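Small Parts and Loose Objects Checklist, Bench Room, Katedis
15 March 2019
Checked by: Rosemarie Tiedemann
Read by: Pascal Ackermann
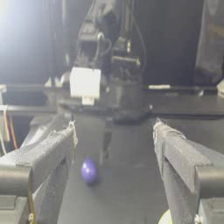

This round covers small objects left on or near work surfaces: balls, beads, caps, screws, pens, anything that can roll. Chairs, lighting and extinguishers are on the December sheet and were not looked at again.

341 shares

1. Tabletops clean and dry
OK. Wiped with Gamon before the check. The cleaner leaves a slick film if too much is used, so go over it a second time with a dry cloth.

2. Loose objects on work surfaces
Comment. Small purple ball on the dark gray tabletop. Allowed while the table is in use. It goes back in the parts tray at the end of the day. A glossy ball on a smooth top needs very little push to end up on the floor, and someone will step on it.

3. Tabletop level
OK. Checked with the short level at both ends. Malte Seidel adjusted one foot after the last round and it has stayed put.

4. Shadows and poor visibility on the tabletop
Comment. Equipment throws a dark shadow across part of the surface. Small dark items are hard to pick out there. Purple shows up well enough, black caps do not. Look from the side as well as from above when clearing up.

5. Floor under and between tables
Not OK. One pen and a washer under the window table. Removed during the check. Please use the long-handled broom, the short one does not reach the wall.

6. Parts tray
Not OK. The lid does not close on the left side. Aroha McAlister has ordered a new tray from Drinotico. Until it comes, keep the old one on the low shelf.

7. Shelf edges
OK. Lip fitted on all shelves where balls and beads are stored.

8. Walkway width
OK. 90 cm at the narrowest point, by the Ruppert cabinet. Do not park the cart there.

9. Padding, tape and fabric on edges that touch small objects
Comment. Torn or lifted pieces and loose threads should be trimmed or replaced. Threads come off and collect on the tabletop, and they make the wiping in item 1 take longer. Put it on the repair list.

10. Screws and fasteners near the work surface
OK. Hand check only, nothing loose found.

11. Waste bin
OK. Emptied.

To be done before the next round:
- New parts tray in place (Aroha)
- Padding looked at and replaced where needed (Malte)
- Second dry cloth hung by the sink (Rosemarie)

Comments (2)

Despina Stergiou: On item 2, can we get a shallow dish for the table itself? Walking to the tray every time is why things get left out.

Rosemarie Tiedemann: Fine with me if it has a rim and is a light color. Add it to the Drinotico order before Aroha sends the rest.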